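3.2 Collecting the folding demonstrations

We gathered the clothing portion of the Serkton set in ordinary homes, with people holding the grippers in their own two hands and going through the chores much as they would on any other morning. Our first plan had been to bring the garments to a table in the lab, and we did run a pilot that way in March, but the policies trained on it got quite lost as soon as the cloth was lying on something soft. A bed gives under the fingers, the sheet slides along with whatever is pulled across it, and the light from a bedroom window changes a good deal between breakfast and lunch. We wanted all of that in the data, and so we went where the beds were.

Each collector worked through a list of 12 garments, in an order of their own choosing, and was asked to drop every garment onto the bed before starting, without smoothing it first. We were rather firm about this! People tidy by instinct, and a collector who straightens a sleeve before recording begins has quietly removed the hardest part of the job from the example. Meirion Ellis wrote the short instruction sheet, and Nest Prydderch sat with each new collector for the first 80 minutes, mostly to keep an eye on pace, for beginners tend to rush the grasp and then hover for a long while over the fold.

In all we kept 835 episodes. An episode was dropped if either gripper lost tracking for more than 2 seconds, or if the collector put a gripper down and finished by hand (a very human thing to do, and we were sorry to lose those). Episodes with a failed grasp followed by a second try were kept on purpose, and we come back to their value in Section 5.

Outerwear deserves a few words of its own. Dark padded or crumpled cloth gives the camera little to hold on to — folds run into one another, and a sleeve can be hard to tell from the body it is lying on.
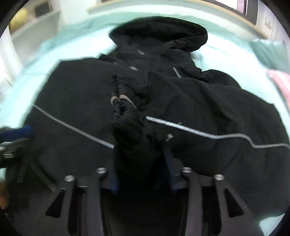 Figure 3. Hooded winter jacket spread on a bed, viewed from the camera on one hand-held gripper. The reflective piping stands out against the black fabric.

For this reason we labeled the sleeves, hood and hem in the first view of every outerwear episode, and left the shirts and towels unlabeled. The labels were drawn in Kodia by two of us working separately, and where we disagreed we talked it over and kept a single version. They are used only for the analysis in Section 4 and are never shown to the policy during training.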